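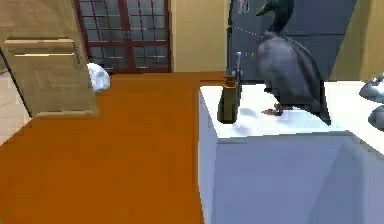 Okay so I have bought the boots. THE boots! If you've been reading along since summer you'll know I have been circling these like a seagull at a fish and chip shop, and on the weekend I finally cracked.

They're the Pideretti ankle boots in the colour they call "burnt fig" (a sort of plummy brown, more brown in daylight, more plum at night). I first tried them on in November when I was meant to be shopping for sandals, which tells you everything about my self-control. They were $337 full price and I put them back on the shelf like a responsible adult. Then I thought about them for five months.

Anyway! The little shoe shop in Drumport had its end of season sale and there they were, one pair left in my size, marked down to $166. I did a noise. The lady behind the counter laughed at me and said she'd had two people in that morning who were a half size out and very cross about it.

April 11, 2019 is therefore going in the diary as the first day I wore them out of the house. Coffee, post office, work, then a long wander home the back way. No blisters! There's a tiny bit of rubbing at the left heel but I always get that, my left foot is a weird shape. The heel is low and chunky so I could still run for the tram, and did.

What I've been wearing them with so far:

The grey wool skirt from last winter, with black tights. Very good. The boot hits just above the ankle bone so you get a bit of leg before the hem and it doesn't make me look like I'm standing in a hole.

My cropped jeans, the ones with the raw hem. Also good, although I think they'd be better if the jeans were a smidge longer. Might let the hem down – except there's no hem, is there. Hmm.

The green corduroy pinafore. Nope. I wanted this to work so badly but the plum and the green together went a bit Christmas pudding. I'm going to try it again with a cream jumper underneath and see if that calms it down.

Speaking of jumpers, a few of you asked about the mustard one from my last post. It's by Jutivcombe and I'm sorry to say I got it secondhand, so I have no idea if they still make it. It's a lambswool blend and it does pill under the arms. I go over it with one of those little shaver things while I watch telly and it comes up fine. If you're sensitive to scratchy knits you'll want a long sleeve tee under it (I do, every time, and I roll the sleeves up over the cuffs so you can't tell).

Lakshmi Chacko left a comment asking if I'd ever do a post on handbags and yes, I will, I promise. I'm very boring about bags though. I've carried the same tan Gisler crossbody for so long that the strap has been restitched twice, and my sister refuses to be seen with it. I keep looking at new ones and then putting my phone in them and going "oh, no, there's no pocket". Why is there never a pocket?? If you have a favourite with a proper inside pocket, tell me in the comments, and bonus points if it isn't black.

Next on my list is a coat. My old navy one has lost its lining at the back and I've been pinning it, badly, and getting stabbed on the bus. I'd love a long camel one with a belt but every one I try makes me look like I'm about to solve a murder. Maybe that's a plus! I tried a checked one at lunch as well and the sleeves came down past my fingertips. Lovely fabric though, and I keep thinking about it.

Oh, and I've ordered some waterproofing spray for the boots because the forecast for next week is dreadful. Does anyone know if you need to do the suede bits separately? The tin says all leathers but I don't want to wreck them in their first week. Let me know before it rains please xx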